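Product review: Skovik front-loading washing machine

The Skovik was installed in the ground-floor laundry of the Dudov residence in December and has since completed 17 washes. The purchase price was 281 pounds, excluding delivery. This review concerns daily use by residents and does not extend to long-term reliability.

Loading is straightforward. The door opens wide enough to leave the porthole clear, and the hinge has shown no play to date. Residents are asked to inspect the drum after each cycle — small garments are easily overlooked against the lower wall. 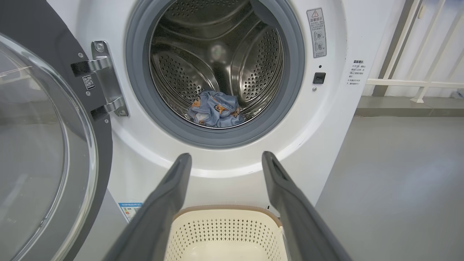 The drum and door gasket, with one light blue item at the bottom.

The gasket is thick and should be wiped by hand once a week. The labels on the front panel are in Chinese, and an English translation has been requested from the supplier, Dukis. Until it is received, new residents should be shown the controls by a member of staff.

Noise during the spin is acceptable by day but can be heard in the room above. The machine is recommended for shared use, with a score of 8 out of 10.

Reviewed by Ryota Okabe, 22 Jan 2022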